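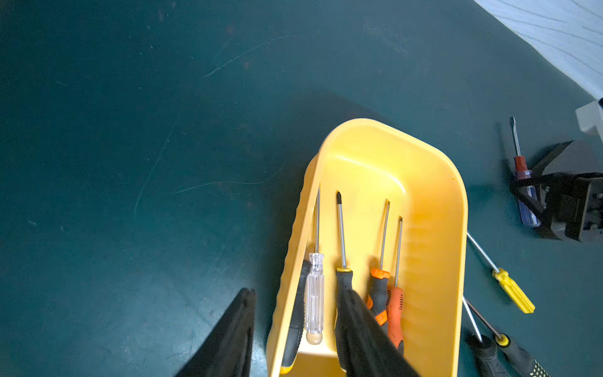

My dad built our dock before I was born and I had no idea it needed a number on it, so is somebody going to come and take it away?

We've had a good many notes like that one through the comment form since the postcards went out, and we're glad people are asking! The short answer is no, not if you register it, and we'd much sooner help you with the form than send you a letter. The longer answers follow. This page was last updated 15/03/2024, and we'll keep adding to it as new questions come in.

What is the dock registration?

Every private dock, float, boat lift and set of river stairs on the Stukel, inside the Stodley town line, needs a registration number. The rule has been in the town code for a long time, but it was only enforced on new construction, and over the years the records and the riverbank drifted apart. The town would like them to match again before dredging begins in October.

Does this apply to me if I'm on the mill canal?

Yes, up to the footbridge. Past the footbridge the canal is private and you can put this page away with a clear conscience. If your lot touches both (a few on the bend do), only the river side counts.

How much does it cost?

The fee is $39 for each dock, paid once, and it stays with the property if you sell. A float chained to a dock is part of that dock and doesn't need its own number. A boat lift standing by itself does. We take checks and cards at the counter, and checks only by mail (we know, and we're working on it).

What do I need to send in?

The form, a sketch with measurements, and anything you have that shows when the dock was put in. The sketch really can be a sketch. We have had lovely ones on graph paper and perfectly good ones on the back of an envelope, and we'll take either as long as we can read the numbers. For the age of the dock, an old permit is best, but a receipt for the lumber or a survey from when you bought the house will usually do fine.

I can't find any papers at all. Now what?

Please don't give up. Some of the older river permits were moved to a storage office in Toledo, and we can put in a request for you at no charge. Give us your street address and, if you know it, the name of whoever owned the place before you. If nothing comes back, you can sign a statement at our counter saying what you know about the dock, and we'll go from there.

How far out can a dock reach?

Up to 14 feet from the bank at the summer water line. Longer docks that were permitted at the time may stay as they are, though you can't make them any longer. If yours is longer and was never permitted, come and talk to us before you take a saw to it, as there's a variance process and a fair number of people qualify.

Who is Stirnia, and why are they looking at my dock?

Stirnia is the contractor doing the inspections for the town. They work mostly from a boat, so you may see them out on the water without ever hearing a knock. They check the pilings, the decking and any wiring. If they need to come through your yard they'll leave a door tag first, and you're welcome to be there or to have a friend there for you. They don't collect money, and they can't issue a fine.

What if my dock doesn't pass?

You'll get a letter listing the repairs, with a form to tell us who is doing the work and when you expect it to be finished. Doing it yourself is fine, apart from electrical work, which has to be done by a licensed electrician. We're generous with extensions when someone asks, much less so when we hear nothing.

When would the town remove a dock?

Only when it's abandoned, or when it's a danger to boats and the owner hasn't answered two letters. After the second letter there's a waiting period of 15 days, and a notice is posted at the dock itself. You can ask for a hearing at any time during that period, and nothing gets moved until the hearing is over.

My neighbor and I share a dock. Who registers it?

Either one of you, but both need to sign. If you'd like to split the fee, that's between the two of you, and we can only write one receipt.

Can I still use my dock this summer?

Yes, please do, unless there's a red tag on it. Once your form is in, you're free to carry on as usual while you wait for the number. It comes by mail as a small metal plate, with a sheet showing where to mount it.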